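I put this part of the guide together after moving my home music server into an old desktop tower, and it covers getting the box ready before you install Hamdy. You don't need anything fancy. My whole library is 534 albums and it runs fine on a machine I almost threw out!

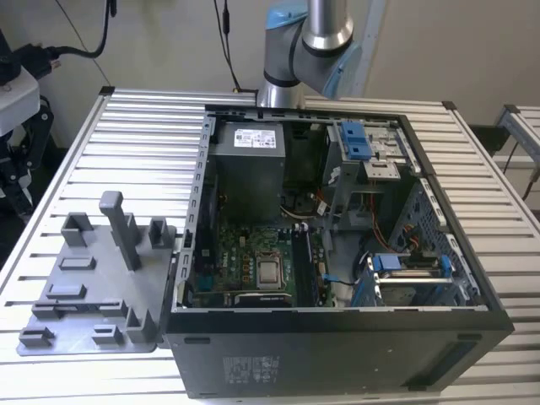
**BEFORE YOU START**

1. Shut the computer down, switch it off at the wall and pull the power cord. Hold the power button for a few seconds after that.
2. Lay the tower on its side and take off the side panel. I keep the screws in an egg cup – use whatever you won't knock over.
3. Touch bare metal on the case, then fit your music drive. Push both cables in until they stop.

> **Caution:** Never open the power supply itself, even with the cord out. If it's bad, replace the whole thing.

4. Blow out the dust with short bursts of canned air, and hold the fan blades still while you do it.
5. Put the panel back, plug in the network cable and start up.
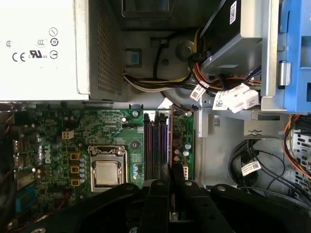 ## Loading your music

1. Open Hamdy and pick **Add Folder**. Point it at the top folder of your music drive (mine is called Cundano, after my first band).
2. Leave **Watch for Changes** off for now. With it on, my first scan took 165 minutes, and with it off it took 26.
3. Press **Scan** and go make a sandwich.
4. When the scan is done, look under **Unsorted**. I had 13 albums in there, mostly live tapes with no tags at all, and I typed those in by hand.
5. Turn **Watch for Changes** back on.

**Note:** If an album shows up twice, check the artist spelling in both copies, fix the wrong one and scan that folder again.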